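Hinura opens its simulated kitchen for robot learning

Brastdale, June 1, 2025

The small software firm Hinura has made public the first part of a collection of kitchen tasks, which is meant for teaching robot arms how to pick up and move ordinary household things. All the work is done in simulation, on a computer, and no real kitchen is used. The collection is called Dalen, and it was started in February together with the research group Nodus.
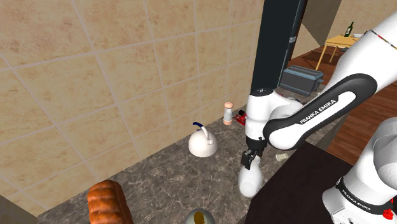
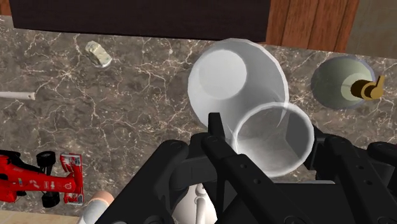

Two views from the simulated kitchen in the Dalen collection. In the second, a clear cup stands between the fingers of the gripper. Renderings: Hinura

The first part holds examples from 117 different arrangements of the same counter. In each arrangement, the objects are put down in new places, and some of them are changed for others. A person then guides the arm through a task from a desk, using a hand controller, while the program stores every movement of the arm together with the views from the virtual cameras. After this, the stored examples are given to a learning system, which tries to produce similar movements by itself.

"We wanted the counter to look like a counter where somebody lives," says Reto Kälin, who leads the work at Hinura. "In our first version we had one cup on a grey table. The system learned this very well, and then it could do nothing when we put a loaf of bread near the cup."

For this reason the objects are now quite mixed. Bread, a kettle and a toy race car can share the counter with glass and other vessels. Kälin explains that the toy car has no task of its own. It is there so that the system must learn to leave it alone.

The glass objects have caused the most work. A clear cup in front of a larger, half-transparent vessel is not easy to separate from it, also for the persons who guide the arm. In the beginning, the guides often closed the fingers too early or a little too high. The group then added a second camera near the gripper, so that the guide can look down at the object from close by and at the whole arm at the same time. According to Kälin, the number of failed attempts became clearly smaller after this change, but he does not want to give a figure before the results are checked.

The failed attempts are not thrown away. They are kept in a separate folder and marked with the kind of mistake, for example that the object was missed, that it slipped, or that another object was pushed. Jonatan Tangen, who is responsible for the examples at Nodus, believes that this folder will be of more use to other groups than the successful part.

"Everybody has good examples," he says. "It is much harder to find bad ones which have been described with care. We read through each of them, and when two of us do not agree about what went wrong, we write down both opinions."

Eleven people have guided the arm so far. Three of them had never done such work before, and this was a wish from Nodus. Experienced guides move the arm in a short and direct way, and they have similar habits. A beginner stops, goes back, and comes to the object from another side. Tangen would like the learning system to see both ways of working. Each guide works for not more than one hour without a break, as the movements become careless when the hand is tired.

There are also limits, and the two groups describe them openly in the notes which come with the collection. The weight of the objects is only estimated. Nothing in the simulation is soft, so the bread behaves like a hard block when the fingers close on it. Water and other liquids are left out completely. The light comes from the same direction in all arrangements, and the notes advise other users to change it themselves if they plan to use the examples for a robot in a real room.

The question of how well a system trained in this kitchen will manage in a real one is still open. Nodus is preparing a counter in its own workshop in Brastdale, with eight tasks chosen from the collection. The same tasks will be tried there with a real arm, first at low speed and with plastic vessels in place of glass. Tangen expects that the picking up will go better than the putting down, where small errors in height are more important.

Hinura is meanwhile working on the second part. It will use the same room but other tasks, and some of these will need more than one step, such as setting an upright vessel aside before reaching for the one behind it. The firm also wants to add short written instructions to each example, in English and in Norwegian. Until now the examples carry only a task number and the name of the object, and several early users have asked for more text.

The first part can be downloaded without cost for research and teaching. Schools and smaller groups which do not have enough storage for the complete set can ask Hinura for a shorter version, with fewer camera views and a lower picture quality. Firms that want to use the examples in a product must write to Hinura first. Comments and reports of errors are collected by Nodus, and a corrected version of the notes is to be placed beside the files when the first reports have been read.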